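Chapter 7
Buying a Picking Kit: What Comes in the Crate and What You Bring Yourself

In this chapter you will
read a supplier's offer for a bin-picking kit and sort hardware from service
set up a fair trial with mixed household items
work out which parts of a cell you can build from hardware store supplies
score a trial so that someone else can repeat it

7.1 Why start with a kit?

Picking one thing out of a bin is a lovely problem. A child can do it with eyes half shut, and yet it pulls in almost everything from the first six chapters: reach, grip force, sensing, timing, and the plain geometry of getting a wrist into a corner. For years, a class that wanted to try it had to build the whole chain from scratch, and most of the term went on brackets. Kits have changed that, and I think it's the best thing to happen to this course since we got our own arm!

The kit we follow through this chapter is the Jolov, sold by the firm Šindelář. You supply the arm. They supply the gripper, the mounting parts, the control software and a support plan that runs for 18 months. Our review copy of the manual is dated 25 Jun 2024 and runs longer than it needs to, but the wiring section is a pleasure to read and I'd put it in front of any second-year student.

Ľubomír Jelínek ran the trials at the Prallulham workshop in March, and his log is the backbone of sections 7.3 to 7.6. He logged 1561 pick attempts in all. The supplier's offer suggests 3000 before you judge a setup, and we'll come back to whether a teaching lab can afford that much arm time.

7.2 The parts you bring yourself

Students often expect the surroundings of the arm to be as polished as the arm. They needn't be. A metal bin with sloping sides is a good choice, partly for toughness and partly for the trouble it causes: a shiny seam where floor meets wall can fool a depth sensor, and a scuffed floor gives back a different colour of light from one patch to the next. Leave the scuffs alone. Your software should learn to cope with them. 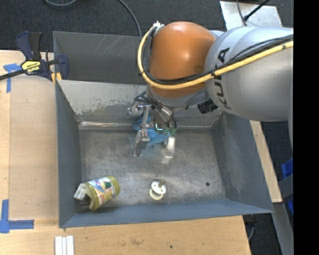

Hold the bin still. An ordinary bar clamp will do, and tape on the tabletop makes a quick reference for putting things back after a bump. Dress the cables along the arm with ties, leave enough slack for the wrist to turn both ways, then drive the arm slowly through its full range before you load a single item. Jelínek lost a whole morning to one tight loop, and his notes on it (section 7.4) are worth reading twice.

Next, the items. The Drutedstead list, printed at the back of this book, has 27 of them, chosen for awkwardness. Jars roll. Soft things crumple and hide their own edges. Small parts with holes and pegs offer plenty of places to grip, most of them bad - and this is where a jointed finger starts to earn its price.

7.3 Reading the offer

Take the offer sheet and rule a line down the middle. On the left write everything that arrives in the crate, and on the right everything that depends on a person answering the phone. With the Jolov, calibration falls on the right. You can do it on your own, and we did the second time, but the first visit is part of the price and you should use it. Ask the technician to let a student hold the pendant.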